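Ruvovar Stage Fogger 20

Low-lying fog for small and mid-size theaters

Every company reaches the point where somebody reads the stage direction "a mist rolls in" and looks hopefully at the person who runs lights. The Ruvovar 20 was built for that person. It makes a low white fog that stays near the deck, crosses a modest stage at walking pace and thins out before your lead has to find the stairs.

We sell it to playhouses, school drama departments and touring outfits who do ghost stories in October and sea stories the rest of the year. It will not rescue a weak second act. We have had it returned for that reason, and the return was declined.

Why it's quieter

Most foggers announce themselves with a hiss that carries to the back row, usually during the pause the director fought hardest for. Our designer, Teodor Sjöberg, spent years behind a lighting board hearing that hiss and took it personally. The fan on the 20 is mounted on rubber and turns slowly. There is still a sound, something like a refrigerator with manners, and any underscoring at all will cover it.

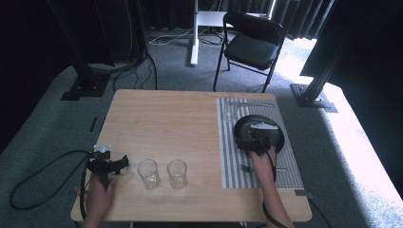
Control is by the dial on the back, the wired remote or DMX. The remote has two buttons, labeled MORE and STOP. An earlier version had eight, and stage managers in the dark pressed all of them.

In the box
Fogger with carrying handle
Wired remote on a 30 ft cable
Duct adapter
Filling funnel
Printed manual, which is short

Specifications
Power draw: 2000 W
Warm-up: 8 minutes
Tank: 2 quarts
Cooling: ice tray, front loading
Control: manual, wired remote, DMX
Color: black, like everything else backstage

Fluid

Use Ruvovar Low Fluid. We know how that sounds coming from the people who sell it. Other fluids may leave residue in the heater, and we can tell when we open the case. Never add scent. A production in Olcombe tried lavender for a graveyard scene, and the front rows found it very relaxing.

Before you order

Check with your venue about its smoke detectors, then check again with whoever really has the key to the panel. Put the machine on its own circuit. If it shares one with the box office coffee maker, you will lose both at the top of the show.

What customers say

"Our Hamlet's father finally entered from somewhere other than a closet."
Montserrat Beltrán, director

"It did what it was told, and I can't say that for the cast."
Renzo Grasso, stage manager

Rental and service

The 20 can be rented by the production from our Fleltotlow shop. Please drain the tank and empty the ice tray before sending it back. Repairs go to Maj-Britt Dahlgren at the same counter, with a note saying what happened. The true version saves her time.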